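Brutbridge Method

The Brutbridge method is a gentle form of hands-on bodywork for stiff necks, shoulders and lower backs. It takes its name from the town of Brutbridge, where the massage therapist Lai-ching Leung first taught it to a small evening class one November, and it is still practiced mostly there and in neighboring Orkdale.

Background

Leung had trained in deep tissue massage and found, over many years of practice, that a good number of her older clients simply didn't enjoy firm pressure and would tense up the moment it began. She started working more slowly, with the flat of the hand and the forearm, and asked people to breathe out through the mouth while she did so. Her student Kam-wah Chu later wrote the whole thing down in a handbook of 100 pages, which is still the one most teachers use (and a friendly read it is, too, with plenty of stories from the clinic in Orkdale).
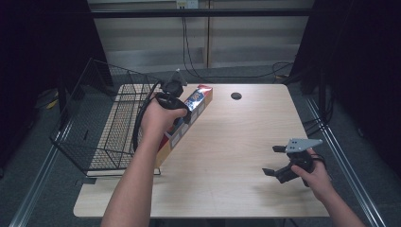
Typical session

The client lies face down, fully clothed, and the practitioner begins at the base of the neck, working down toward the hips through 13 resting points. Each point is held for 2 slow breaths before moving on to the next. Many practitioners like to finish with a few minutes of easy stretching, and Chu's handbook suggests a glass of water and a short walk afterward.

Reception

The method has not been studied in clinical trials, and its teachers present it as a comfort measure to be used alongside ordinary medical care. People with a recent injury or brittle bones are asked to see a doctor first.

See also: Kornau stretching; Choi breathing exercises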